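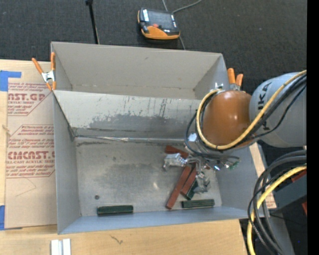 Figure 4. Two-compartment metal bin with blocks in the front compartment.

Unit 14: Wear in Open Metal Bins
Materials Handling 3051, Odholm Technical School

Parts bins are coated on the inside, and the coating goes first where parts strike and slide. In a divided bin that is usually the partition. The partition in Figure 4 has short vertical scratches near its upper edge and a wide dark patch lower down, where the pale coating has rubbed off. Compare it with the left side wall, which is still smooth.

Terms used in this unit
Scratch: a narrow mark with a clear direction.
Rub patch: a broad area of lost coating with an irregular outline.
Seam line: the joint at the foot of a face. Grime collects here, as it has under the silver seam in the figure.
Floor stain: cloudy discoloration on bare metal. Record it separately from wear.

Inspection steps
Empty the bin before you start. Wipe the floor and the seam. Check the partition, then the side walls, then the front wall. Mark each area on the bin sheet as scratch, rub patch or stain. Do both compartments, even if one is rarely filled.

Bins are recoated in March. Bring your completed sheets to the next lab and read the Titard handout, page 27.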